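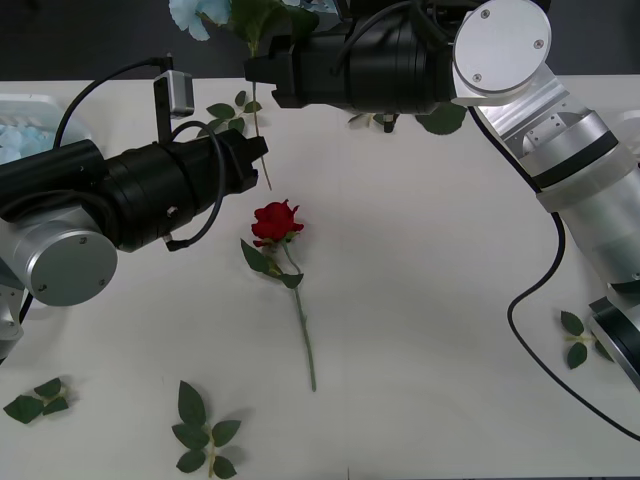 A red rose on the table, with a blue flower in the right-hand gripper.

Equipment planner and buyer, part-time, Jedstead

Hi! I run the bench automation team at Cendent and I'm looking for someone to take over the spending. All of it, more or less. At the moment I do the ordering between other jobs, usually after tea with a spreadsheet open on one side and a supplier's catalogue on the other, and I've reached the point where I need a proper person in the role.

We work on getting pairs of robot arms to handle fiddly, bendy things that don't like being picked up. Right now that's artificial flowers. They go on a white table, the arms go after them, and we find out a lot about grippers, cables and our own patience. It's a great project and I love it, but it chews through gear in ways our old budget never allowed for. We had a line for arms, a line for computers and a line called "other". You can guess which one blew out.

So the job is looking after that money and planning what we buy next. The big piece of work for your first year is Bach, our name for the second workcell. I've got approval to plan it and a pretty rough idea of the cost. What I don't have is a decent list. Somebody has to sit down and work out the arms, grippers, wrist cameras, brackets, tables, trays, power, spare cables, freight, install time, and what happens if half of it turns up three months before the other half (that was our first cell, and we had two very expensive arms sitting in crates beside the bike rack).

You'd also be running the day-to-day orders. Anything under $3000 you'd sign off yourself once you've settled in. Over that, you'd write me a short case and I'd take it upstairs with you. I like a case that fits on one page and tells me what we'd go without if we said no.

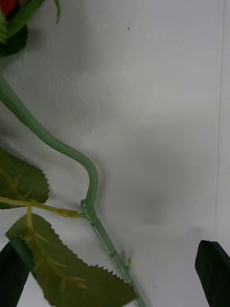

Cendent Bench Automation, Jedstead workshop

A word on the small stuff, as it'll be a fair chunk of your week. A fake rose costs next to nothing, but a rose with a thick stem, moulded thorns and saw-edged leaves gives a gripper a different problem from a plain straight one, and when we find a kind that's useful we want more of exactly that kind. Craft suppliers change their ranges all the time. I've had the "same" rose arrive with a completely different stem, and a fortnight of comparisons went in the bin. I'd love you to build us a stock list where every item has a photo, a supplier, a second supplier and a reorder point. There are 70 lines in my version and I'd trust maybe half of them.

Same goes for gripper fingers, which I count as a consumable even though finance doesn't (you'll be having that chat with them, sorry). And cables! Please come and care about cables. Anything that runs along a moving arm needs a spare on the shelf, and I want replacement cost per year in the budget so it stops being a surprise every winter.

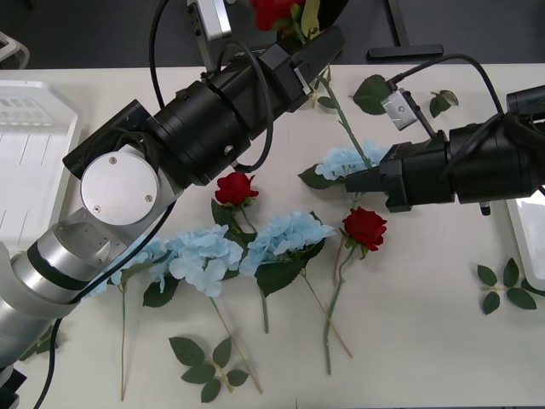

The other thing I'd like help with is service agreements. Our current one, for the first cell, was signed in a hurry and it's up for renewal in January. We pay for a visit we hardly use, and we don't get the loan unit we'd really need if an arm went down. Brodau, the sister site up the road, is after something similar, and I reckon if we went in together we'd get a better price. You'd lead that. It'll mean a few trips up there (we've got a pool car, and it's a nice drive) and some patience, as their financial year and ours don't line up.

The practical bits:

The job is 32 hours a week. I'm easy about how you spread them, but I'd like you on site for our planning catch-up, which starts at 9.30 am, and when big deliveries are due. The rest you can do from home if that suits.

You'd report to me. It's a two-year contract to begin with and I'm hoping to make it permanent once Bach is up and running, though I can't promise that in writing yet. We can put up to $2000 towards moving costs if you're coming from out of town.

The workshop's on the ground floor with level access from the car park. There's a kitchen, and the coffee machine is decent (I bought it, out of my own pocket, before anyone asks which budget line).

What I'm after:

You've bought equipment for a lab, workshop, factory, theatre, hospital, school, anywhere with a mix of big purchases and endless little ones. You can read a quote and spot what's been left out of it. You're happy ringing a supplier who's gone quiet. You can keep a spreadsheet that another human being can open and follow.

You don't need an engineering degree and you don't need to have worked with robots. If you've never seen a payload figure or a duty cycle we'll teach you, and there's always somebody at the bench who'll happily talk your ear off about wrist mounts. It'd be handy if you've dealt with import paperwork or lease versus buy sums before, but don't let it put you off if you haven't.

To apply, send me your resume and a page on one purchase you planned that went badly, what it cost and what you'd do differently. I'd much sooner read that than a cover letter. Put "Equipment planner" in the subject line and send it through the contact form on the Cendent jobs page, where it comes straight to me.

If you'd like a look at the bench first, say so in your message and I'll find a time. Afternoons after 2 pm are best. Wear closed shoes, please, it's a workshop.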